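A Day Inside the Lukmont Lot, Home of Farnow

8 min read

Search reviews, recaps, news Search

The parking at Lukmont is in a field, and the field is on a slope, so the first thing you learn about the magic of television is that it requires a low gear. I got there at 9:40 on Friday for a 10:00 slot and was waved into a row beside a minivan with a Farnow decal across the whole back window. It was the old logo, from before the network made them change the F.

For anyone who's been spared: Farnow is the one about the salvage crew who keep getting stranded on moons that look like the same gravel pit. Four seasons so far, a fifth in the works, and a following that is small, loud, and very well informed about airlocks. Everything is shot on the Lukmont lot except the gravel pit, and once a year the lot opens its gates, sells 3,000 tickets, and lets people look at the back of things.

I've been recapping the show since the pilot. I have been rude about it in print more often than not. I also paid for my own ticket and bought a mug, so make of that what you like.

Check-in was a trestle table and a lanyard. Mine said CREW FOR A DAY, and it came with a sheet of rules, the longest of which was about not sitting in the captain's chair. They take the chair seriously. There was a rope around it, a sign on the rope, and a man beside the sign. In the show it's been blown up twice.

Groups go round in 60-minute loops, and you get put in whichever one is leaving. Ours included a couple who had driven overnight, a dad with two kids in home-sewn flight suits, and a woman who corrected the guide on the year of the second hull redesign before we'd gone through the first door. The guide took it well. I suspect the guide gets it hourly.

Stage one is the ship. It's smaller than you think, which everyone says about every set, so let me be more exact: the long corridor where the crew runs from things every other week is short enough that I could have tossed my mug to the far end of it, if I'd bought the mug yet. They run it, cut, turn the camera, and run it back the other way with the signs swapped. The signs are on magnets. Once you know that you will never enjoy a chase on this show again, and I pass it along in that spirit.
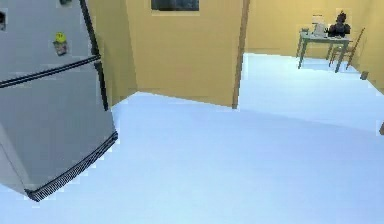 After the ship came wardrobe, which was the best stop of the day and the one where they had the most trouble getting us to leave. The department keeps 2,230 costumes on site. They know the number because the insurance people made them go through the racks after a pipe burst between seasons two and three. Almost everything survived. The one real loss was the ambassador's ceremonial robe, and if you ever wondered why the ambassador turned up in season three dressed for a funeral with no one dead, now you know. I wrote six hundred words at the time on what the black robe meant. I called it "the show's first real grown-up choice." It was plumbing.

They let us handle a few pieces. The flight suits weigh next to nothing, and the armor that looks like beaten metal is foam with a good paint job. The helmets have little fans in them now. They didn't in the first season, and the wardrobe assistant said that in a lot of those early close-ups, when the crew is supposed to be steely with resolve, they're trying not to pass out. It does explain the acting.

Next door is the creature shop, run by Shukla, the effects house that came on in season two and has been the best thing about the program ever since. I'll say that with no jokes attached. If you have ever cared about one of the marsh things, that's Shukla's work, and most of it is done with rods and a person lying flat on their back on a board with wheels. There are 100 masks along one wall, each on its own peg, and they've been arranged by mood. The angry ones are at the top. One of the kids in our group asked which was the scariest, and the sculptor took down a plain gray one with no features and held it up without a word. Good answer. The kid moved behind his dad.

I asked about the rumor that the marsh things are going fully digital next year. The sculptor said some of the wide shots would be, the close work wouldn't, and could I please stop putting it in headlines. Noted.

Lunch. The catering tent was selling dishes named after planets, and I went for the Pornesitz Platter, mainly to see what they'd do with it. Pornesitz, remember, is the colony where there's been no fresh food for two generations, a plot point that ate up most of season one. The platter was chicken fingers, a pickle, and a small cup of something blue. The blue was blueberry yogurt. It cost more than the mug.

While I ate I listened to the next table argue over whether the pilot's first cut is better than the one that aired. It's a fair argument, and it's been going on for years, and I'd like to report that both sides were wrong in new ways. The first cut is slower and has the good ending. The aired one has the ship in it by minute four. They're both missing a reason for the cook to be on board, and we've never been given one since.

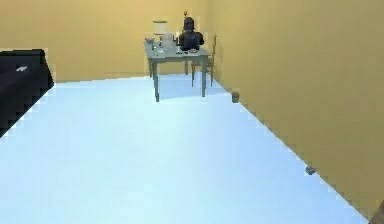 The afternoon was the panel, in the big stage they use for the colony exteriors. No cast. The leaflet had said "members of the Farnow family," and a few people around me had clearly hoped that meant faces, but what we got was an editor, two writers, and somebody from the sound team, and I'll take that over a row of actors saying how much like siblings they all are.

The sound person stole it. The engine noise on the ship, the big low throb under the opening titles, is a chest freezer recorded through a garden hose. The door hiss is a bicycle pump. The terrible cry of the marsh queen, the one that had my own mother phone me during the broadcast, is a folding chair being dragged across a church hall and played at half speed. They played it at full speed for comparison and it was a folding chair being dragged across a church hall. The applause went on longer than any I've heard for a chair.

The writers were more careful, as writers with a fifth season to protect tend to be. Here's what I could get down, minus the parts where they looked at the publicist first.

The fifth season opens on Pornesitz. Not in flashback. The crew goes back, some time has passed, and the colony has "made arrangements" without them. One of the writers said that phrase twice, and the publicist liked it less the second time.

The cook gets an episode. There was a gasp, a real one, from the minivan end of the room. No word on whether it will explain anything.

The gravel pit has been retired. The company that owns it has started using it for gravel. They've found somewhere new, with grass, and the writers seemed nervous about how we'd take grass.

There are fewer episodes than last time, and the last two will go out together. When someone asked if that meant the show was ending, the editor started talking about aspect ratios.

And the ambassador is back, in a robe. A new one, purple. Wardrobe had mentioned it that morning as if it were nothing, and I'd walked right past it on its stand. I won't be writing six hundred words on purple. Perhaps four hundred.

They closed by showing the first few minutes of the season opener, with the effects unfinished, so that for a good part of it the crew was staring in horror at a gray box marked WEATHER. I liked it a lot. It's quiet, there's no chase, and for once the captain walks into a room and doesn't know what to say. If the weather turns out to be any good I may have to be nice in the recap.

We enjoy your company. Sign up for the weekly newsletter and get recaps before they're posted. You can unsubscribe at any time.

A few practical matters for next year. Wear flat shoes, the floor of stage one is all cable ramps. The gift shop line is shortest during the panel, if you can bear to miss the freezer. Phones go in a pouch for the panel and for nothing else. The lockers take quarters and do not give them back. If you want the creature shop to yourself, take the first slot of the day, and skip the coffee cart on the way in. The coffee cart can be skipped generally.
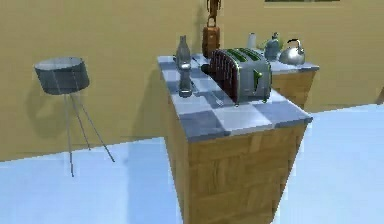 Do you need to have seen Farnow to enjoy the tour?

It helps for the panel, where they assume you know who everyone is, but the wardrobe and creature shop stops work fine for a newcomer. The friend or spouse who gets dragged along usually does best in wardrobe. I'd show them one episode the night before, and I'd make it the marsh queen one from season two, with the volume up.

I left by the same field, in the same low gear, behind the minivan. Tickets for next year's open day go on sale in March through the Lukmont site, and this year's were gone by lunchtime. The recap of the season opener will go up here the night it airs, and the mug, for those who wrote in to ask, has the new F on it.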